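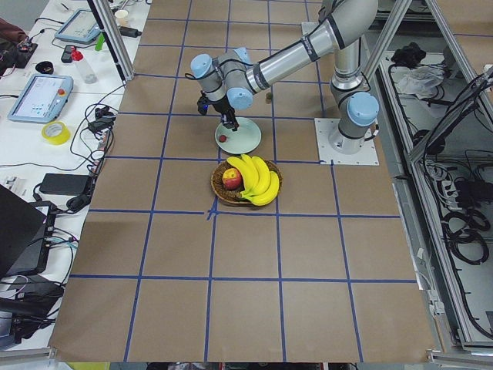 Zamfira Ciobanu asked in her reply to our last report whether the fruit table still needed whole fruit, or if cut portions would go further on the same money. We looked at it and are staying with whole fruit. Cut apples go brown before the afternoon break, and people take fewer of them.

Spending. The grant for this period was 2000. We have used 613 on fruit, baskets, plates and paper for the tables. The remainder is committed to the Cavero order and to deliveries through September.

Supply. Apples and bananas come from Jirkberg and have been steady. Strawberries come from Costska, and two deliveries were short. Jairo Quintero has agreed a later drop-off with them, which should help.
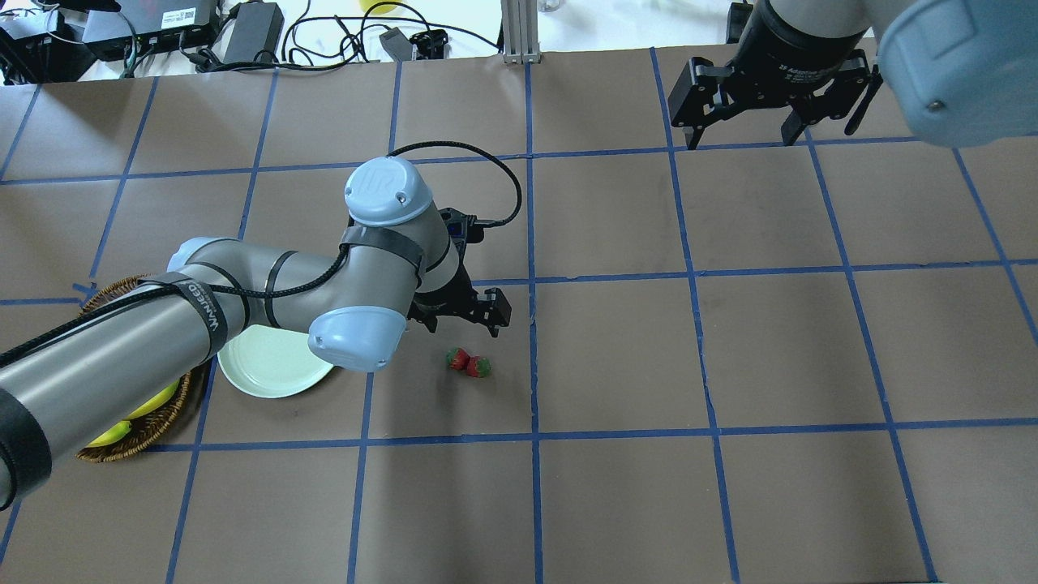

Strawberries are also the item we lose most of. They bruise if they sit under anything, so they now go out last and onto a plate, never into the basket with the apples. We buy them in smaller lots — the price per box is higher, but less is thrown away.

Setup. Brown paper on the table has worked well and stays. It goes down before the fruit comes out and is changed when stained. 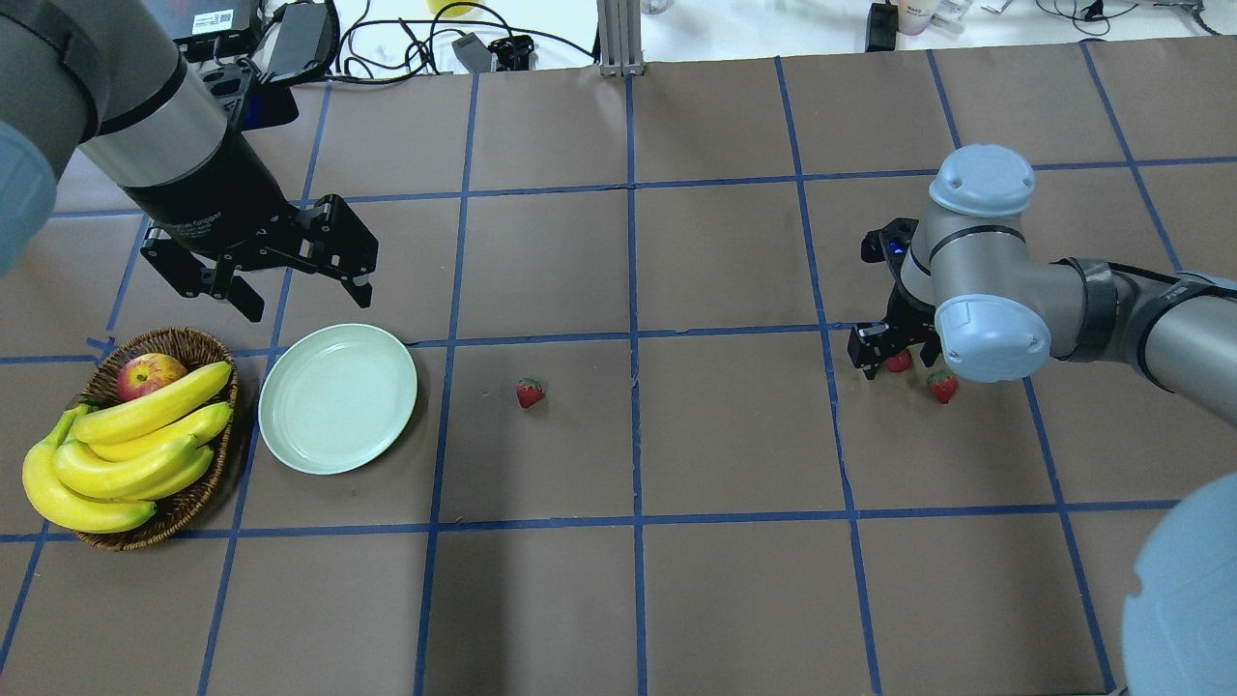
Bananas go on top of the apples in the basket. The other way around they split at the stem. Ripe ones left at the end of the day go to the Tatlı kitchen for baking.

Next period. We plan 21 more fruit days and ask to move 90 from the paper line to the fruit line. Please confirm by email to Jairo.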